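# Keeping the towel cell straight

The folding cell at Droltside is stripped and checked every Tuesday, starting at 7 in the morning, whether or not it has given trouble. Josée Li, who maintains it, works from a single laminated sheet. The sheet has changed many times and the order of the work has not: mechanical zero, fasteners, wiring, fingers, table, then one slow fold with a hand on the stop switch.

The cell is a modest one. Two small arms, one orange and one black, work over a wooden table between dark panels. Much of the structure is 3D-printed, and that decides most of what the maintenance looks like. A machined link holds its dimensions for years. A printed one creeps under a screw head, particularly where it has been tightened by someone accustomed to metal.

"Snug, then stop," Li says. "If you feel it give, you've already made a new part necessary."

**Zero first**

Each arm is parked against a printed jig and its joint readings are compared with the values recorded at the previous service. Li allows a difference of 4 encoder counts at any joint. Anything larger is treated as a mechanical fault until shown otherwise, and the software offset is left alone. Alasdair Morrison, who wrote the control code, insisted on that rule after a winter in which a slipping servo horn was corrected in software on successive weeks. The numbers stayed good. The horn was held by one screw.

The horns are now checked by hand with the power off. The link is rocked gently at its far end while a fingertip rests across the joint. Play in the gear train has a dull, even feel and is tolerated within limits. Play at the horn clicks.

**Wiring**

The servo leads account for more stoppages than the servos do. They run outside the links and are given slack at each joint so that full travel doesn't load the connector. Too little slack pulls the plug out by degrees. Too much, and the loop can drop in front of the fingers or snag the other arm when the two are working close together. Li moves each joint through its range by hand and watches the loop, not the link. Connectors are pressed home with the thumb. Cable ties are left loose enough to rotate, with the tails trimmed flush.

Leads are replaced after 200 hours of running, regardless of appearance. Dougal Tosh, who buys the parts, at first considered this wasteful and asked to extend the interval. An intermittent fault in a wrist lead then occupied two people for the better part of June, and the interval stayed where it was.

**Fingers and cloth**

The fingers taper to narrow tips, and the tips wear. On terry cloth they must catch a single thickness without going through the loops to the layer beneath. A fresh print is slightly too sharp and is dressed with fine abrasive paper before fitting. A worn one skates. Li compares each pair against an unused set kept in a drawer and changes both fingers together, as a new finger closing on an old one meets it off centre. 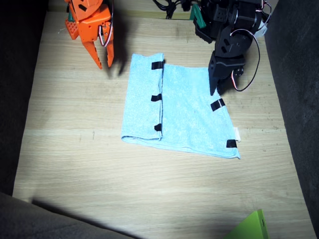

*The towel with its left side turned over. Black tape marks the edge of the folded panel and the far side of the cloth.*

The tape is a service item in its own right. Short pieces are stuck along the edges of the test towel to give the vision software, and the technician, something definite to judge a fold by. Fabric edges ripple and the colour is nearly uniform, so an edge estimate taken from cloth alone wanders from one attempt to the next. Tape has corners. It also lifts, curls and picks up lint, and glossy tape under a low light can return a highlight bright enough to break up its own outline. Li replaces any piece that has lost a corner, and presses the new one down with the back of a spoon.

Beathag Pringle, who runs the trials, would prefer stitched markers. She had a set sewn in matte thread. They survived laundering well but stiffened the hem, and the arms learned to prefer the stiff part. The tape went back on.

**Table height**

The most delicate adjustment in the cell is the height of the tabletop relative to the arms. When a finger comes down on cloth it should press just enough to trap the fabric. A millimetre high and it brushes the pile. A millimetre low and the servo stalls against the wood, heats up and, in time, shuts itself down – a fault that presents as an electrical problem and has been misread as one more than once.

Li sets the height with feeler gauges under a closed gripper, then repeats the check on a single layer of towel and on a doubled one. The doubled check was added on the advice of Maarten Van Acker, whose firm, Kjærgaard, looks after a similar cell at Tusport. His table was level within tolerance and still gave poor results on the second fold, where the cloth is thicker and the arm is reaching further out. Deflection in the upper link made up the difference.

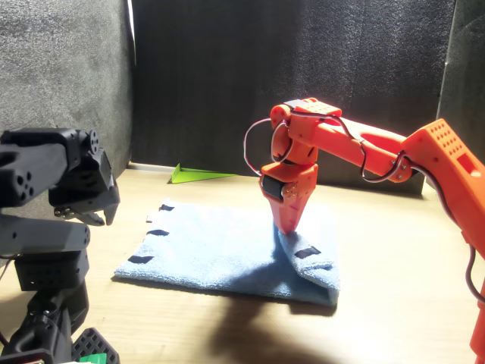
Reach matters here because a printed arm sags in proportion to how far it is extended, and the wrist hangs at the end of everything. The cell's correction table covers this with values taken at several distances from the shoulder. It is remade whenever a link or bracket is replaced, and a spare link from the same file on the same printer is still treated as a different part. Morrison's script takes 470 seconds to run through the points. Li uses the time to wipe the table down, dry, with a lint-free cloth. She gave up spray cleaner when the residue changed how the towel slid.

**Light**

Dark panels around the table cut down reflections and keep the background plain. They don't deal with daylight from above. Direct sun moves across the table during a shift, and with it the shadows of the arms, which the vision software can take for creases. Blinds have been quoted for. In the meantime the reference images are taken twice, once early and once after lunch, and the software is given both.

**The slow fold**

Service ends with one fold at quarter speed. One arm works while the other waits raised, clear of the table, and Li follows with the stop switch in her left hand. She listens for hunting, a faint buzz from a servo that can't settle, and watches whether the ridge of cloth moves with the finger or lags behind it. If it lags, she goes back to the fingers before touching anything else.

A clean pass is entered in the log with the ambient temperature and the initials of whoever held the switch. The log is paper, kept in an old Avis folder on the shelf behind the control computer. Of the 2 entries on the current page marked "repeat", both were finger wear, and both had been written up first as software.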